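3.2 The sorting task

The second task was set by the students, who voted for it over our own suggestion by a margin we have chosen not to report. A humanoid robot, known to the Tamlow robotics club as Nunus, stands at a long conveyor and moves parts between the belt and a set of blue bins. The club meets on Tuesday evenings, and its members took turns to operate both arms by teleoperation. Over the term they recorded 3,938 attempts, of which 202 were set aside because the operator had stopped to argue with a teammate.

Each attempt begins with one hand in a bin. Students were told to keep the idle hand clear of the work, an instruction they interpreted freely.
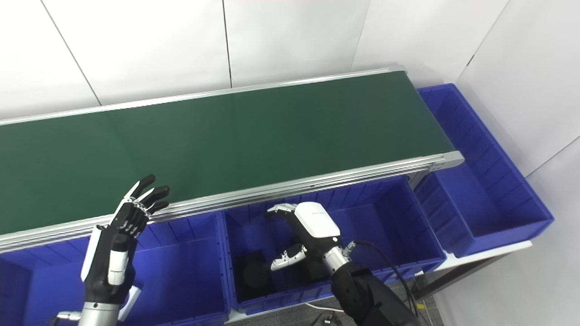
Figure 2. Right hand in the middle bin, left hand raised; the belt is clear.

Dark parts gave the most trouble. Against the shadowed floor of a bin they were hard to make out in the head view, and operators tended to lower the hand first and look for the part afterwards. Ngân Lưu, who supervised the sessions, asked each pair to agree on a grasp before moving. Pairs who did so were slower and, by their own account, much less happy.

Contact with the belt raised a different question. The task sheet said only that a part should be "on the conveyor", and the students soon divided into those who laid parts flat and those who stood them on end. The second group held that an upright part was easier to grip again. The first group held that it was showing off. We kept both styles in the data and labelled them separately, having failed to settle the matter in more than two meetings.
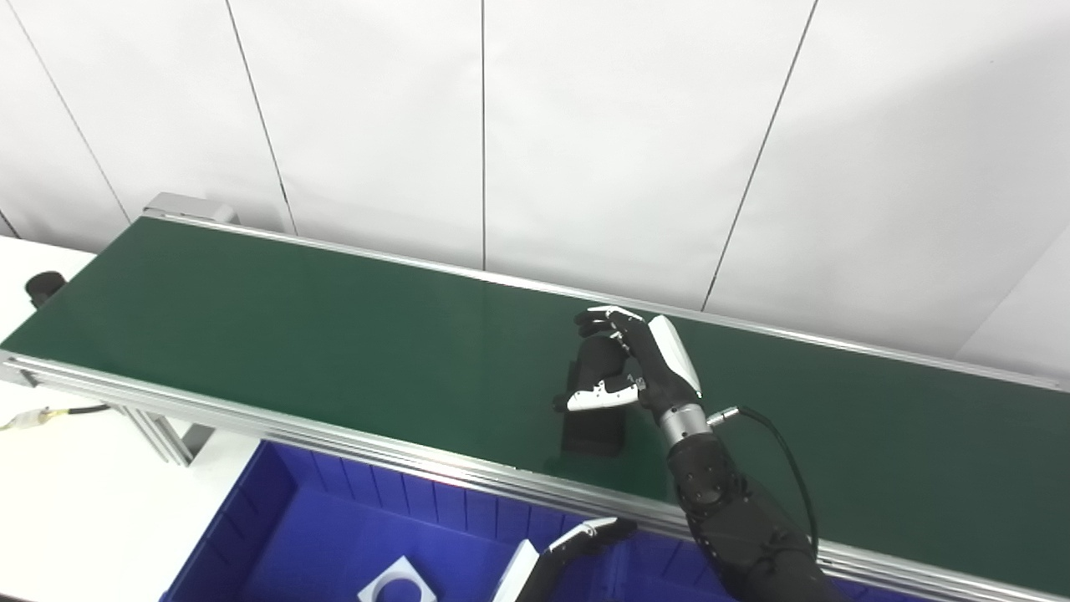
3.3 Scoring

Every attempt was scored by two students from the Randden team, neither of whom had been the operator. An attempt passed if the part reached its agreed place and the hand let go of it. Where the scorers disagreed, the attempt was scored again the following week, by which time they had usually forgotten which side they were on.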